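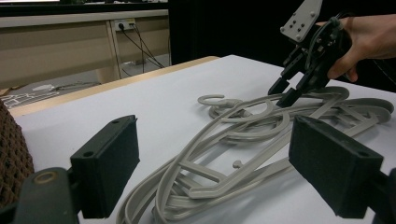

The man who repairs the old radios of Katik

2 Jun 2022

When I called Lahcen Benjelloun to ask for the interview, he told me to come after four, when the light in his shop is not so strong and he can see the glow of the valves. I came at half past three and he let me wait on the bench outside until four. He is a friendly man, but he likes that things happen at their hour.

His shop is in the old part of Katik, between a seller of spices and a closed pharmacy. There is no sign over the door. There was one, he says, but it fell in a storm and the people who needed him already knew the address. Inside it smells of dust and of hot resin. The radios stand on shelves up to the ceiling, most of them with a paper label tied to a knob, where the name of the owner is written and the complaint. "Hums", says one label. "Silent after ten minutes", says another. On a big one with a green cloth front I read only "sad sound", and I asked about it.

"The lady wrote this herself," Benjelloun said. "I did not change it. It was a capacitor, a very tired one, and the low notes were gone. She heard it correctly. When the customer says a strange thing, I first believe the customer."

He learned the work from his uncle, who had a contract with Vetent, the company that assembled receivers in the north of the town until the factory was closed. As a boy he was sent there with a bicycle to bring back faulty sets. He says he was afraid of the factory, because it was loud and the women at the long benches laughed at his trousers, but he remembers every room of it. The Vetent sets are still his favourites. I asked him why, as I had read that they were not considered very good.

"They are not very good," he agreed. "The tuning moves when the set becomes warm. But they were made by people who expected a repair. You take out 2 screws and the whole chassis comes to you. With the Tazi, which everybody wants now because it looks nice in the living room, you must remove the speaker, the scale, the string of the scale, and then you say a bad word, and then you begin."

The string of the scale was a subject to which we returned several times. It is the thin cord that pulls the needle along the names of the stations when you turn the knob. Each model has its own way of winding it, and the drawings are often lost. Benjelloun has a notebook in which he has drawn 218 of these ways by hand, with a pencil and later again with ink. He showed it to me, but he did not like me to turn the pages, so he turned them and I looked. Some drawings have small remarks beside them. "Three turns, not two, the book is wrong." "Do this in the morning."

Why in the morning?

"The hands," he said. "In the afternoon I had too much coffee."

I wanted to know who still brings a radio with valves to be repaired. I expected that he would speak of collectors, and there are some, but he does not speak of them with much warmth. They telephone a lot, he says, and they ask if a screw is original. Most of his customers have one radio only, from a parent or a grandparent, and it has been in a cupboard for many years. Often they do not want to listen to anything special. They want to see the lamp behind the scale again.

"A man came in January with his father's set. It was a Dokik, the small one. I repaired it and I put it on the counter, and I found some music, not very clear. He stood there and he said, please, can you make it a little worse? Because in their kitchen it was never so clear. So I moved the aerial. He was happy. I took the money for the repair, I did not take money for the aerial."

A normal repair costs 900, and this price has been the same for a long time. If the transformer must be wound again it is more, and then he calls the owner first. For a set which only needed cleaning he asks 100. I said that this seemed little for a full afternoon of work, and he answered that I should not write this, and afterwards that I could write it.

The bigger problem for him is not the money, it is the stations. Many of the old transmitters on medium wave were switched off, and a radio in perfect order can be brought home and give only noise. Some people then come back and are angry. For them he builds a small sender in a tin box, weak enough that it reaches only through the room, to which a telephone or a player can be connected. The radio receives it as if it came from far away. He does not love this solution. He told me that the first time he made one he felt like someone who puts a plastic flower in a good vase.

"But then I heard it through the big loudspeaker, with the wood around it, and I thought, all right. The flower is plastic, the vase is still the vase."

At night it is different. After sunset the far stations come in, and he often stays in the shop later than his wife would like. He described to me how a voice comes up, stays clear for some sentences, and then goes down again like somebody walking behind a hill. He understands only two of the languages that he hears. In the others he listens to the weather report, which he says you can recognise everywhere by its rhythm.

I asked if he has taught somebody. He made a movement with his hand that could be yes or no. There was a nephew, who was very quick and who now repairs lifts in another city. There is a young woman from the technical school who comes when she has no lessons. She reads the circuit drawings faster than he does, and she found an error in one of his own, in the notebook, which he had looked at for twenty years. He corrected it in front of her, with ink.

"She is not patient with the cleaning," he said. "She wants to find the fault. I tell her, half of the faults are dirt. She says, then it is a boring half. Well, she is right also."

Will she take the shop one day? He has not asked her. He thinks that it would not be polite to ask, because she would feel she must answer something nice. He has written in the front of the notebook that it should go to her, and he told me this quite calmly, while he was looking for a fuse in a drawer, and then he asked me to leave her name out of the article.

Before I left he wanted to show me one set working. He chose the radio of the lady with the sad sound. He switched it on, and we waited, because these sets need almost a minute before they say anything. He did not speak during this minute and I did not dare to speak either. First there was the light on the scale, with the names of cities in gold letters, several of which are called something else now. Then came a soft hum, then a man reading what I think were football results.

Benjelloun turned his head a little to the side and listened, not to the results. He put his palm flat on the top of the cabinet.

"Still a little bit sad," he said. "I will look at it again tomorrow."

The shop is open in the afternoons except when he is delivering. He has no website. It is best to knock on the window, as the bell is also waiting for repair.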